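4. Setting up a season and entering fixtures

Complete section 3 (Club details) before you start. You need a secretary login to create a season. Team managers can enter results but cannot add competitions.

4.1 Creating the season

1. Open Evance and select Seasons from the left-hand menu.

2. Select New season. Enter a name of up to 41 characters. The name appears on printed fixture cards exactly as typed.

3. Set the first month of play. For most juvenile leagues this is June. The month can be changed until the first result is saved.

4. Add each age group on its own line. Do not combine two age groups on one line, even where they share a manager.

5. Select Save. The season is shown as Draft and is not visible to parents or players.

Note: A club can hold up to 200 registered players per season on the standard plan. Players who appear in two age groups are counted once.

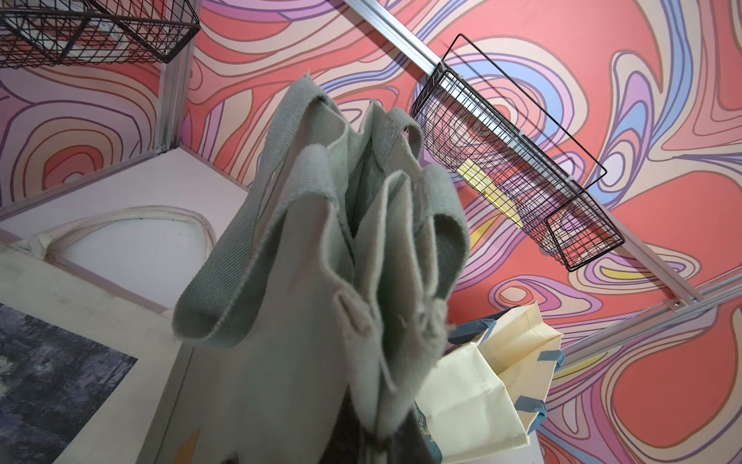 4.2 Importing players

Player lists are imported as a CSV file. The columns must be in this order: surname, first name, date of birth, age group, contact number.

1. Select Players, then Import.

2. Choose the file and select Check. Rows with errors are marked in red and are not imported.

3. Correct the marked rows on screen, or cancel and correct the file.

4. Select Import.

Caution: Importing a second file with Replace ticked removes all players from the age groups in that file, including their appearance records. This cannot be undone.

If the check stops with code 529, the file contains a date in the wrong format. Dates must be written as in 2025-10-10.

4.3 Entering league and cup fixtures

League and cup games are kept in separate competitions. A cup final held as part of a league round must still be entered under the cup.

1. Select Competitions, then Add. Choose League or Knockout.

2. For a league, enter the number of rounds and the points for a win and a draw. For a knockout, enter the number of teams. Byes are added automatically.

3. Enter the venue for each home game. The main pitch is listed as Molar and the training pitch as Thygesen until you rename them under Venues.

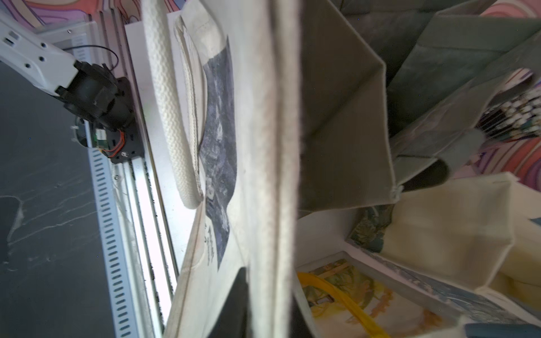
4. Set the throw-in time. Times are in the 24-hour clock.

5. Select Publish. Managers receive a message listing their games.

Note: A published fixture can be moved but not deleted. To cancel a game, open it and set the status to Not played.

4.4 Player awards

Award winners are recorded under Players, Honours. Select Joint where an award is shared. Both names are then shown on the club page in alphabetical order.

For locked seasons, see page 66 or contact Tamsin Donnelly at the support desk.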